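Skyrme opens its Basby workshop to visitors

4 June 2020

Skyrme let the public into its Basby workshop for an afternoon of demonstrations, the first time it has done so since moving to the site in February. The robotics firm had space for 78 visitors, who were brought through in small groups with a half hour on the floor for each.

Most of that time went to the hand-held grippers. A person holds one in each hand and does an ordinary task at a table, such as picking up an object and putting it down again. The recordings are later used to train robot arms to do the same task. Visitors stood back from the table while a staff member worked, and were then free to ask questions.

The firm calls the project Plono. It began with kitchen items and has moved on to things found near a front door or on a desk. Staff said soft and oddly shaped items take the most practice. The black-and-white patterns on the cubes fixed to the grippers let the software work out where each tool is and which way it is facing.
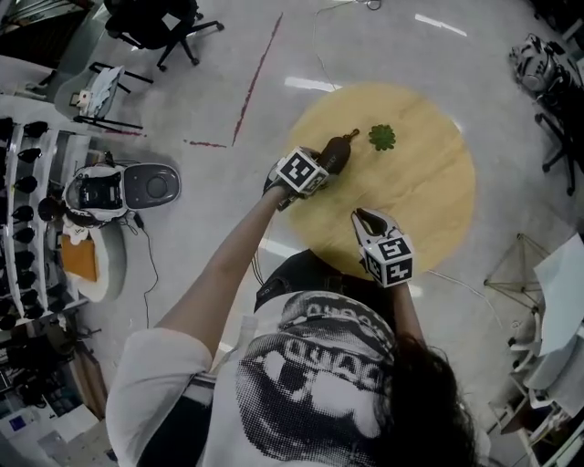
Work at the round table with a gripper in each hand.
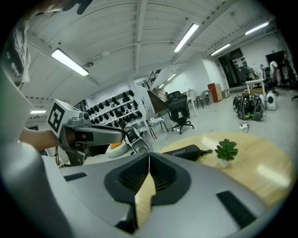

From recordings to robots

The second part of the visit was a talk on what is done with the material. Skyrme said a simple task needs at least 100 good recordings before it is worth training on, and that Plono now holds 3000 across all its tasks. Recordings in which an object is dropped are kept as well, but they are marked and stored apart from the others.

Several visitors asked how long a person can keep working with the tools. Shifts with the grippers are limited to 25 minutes, followed by a break, and the person at the table changes through the day. Others wanted to know if the robots would be sold for use at home. The firm said it has no plans for that and expects the first use to be in sorting and packing.

One group asked about lighting, and was told that the same task is recorded at different times of day and with the objects set down in different places. The tables are changed too, though less often.

Jamdale, the parts supplier that shares the Basby site, also opened its front office and had a display of molds and sample parts. It plans to take part again if a second open day goes ahead.

Skyrme has not set a date for the next one. Schools and local groups that want to visit before then can write to the Basby office. Groups must be small enough to fit on the workshop floor, and children need to come with an adult.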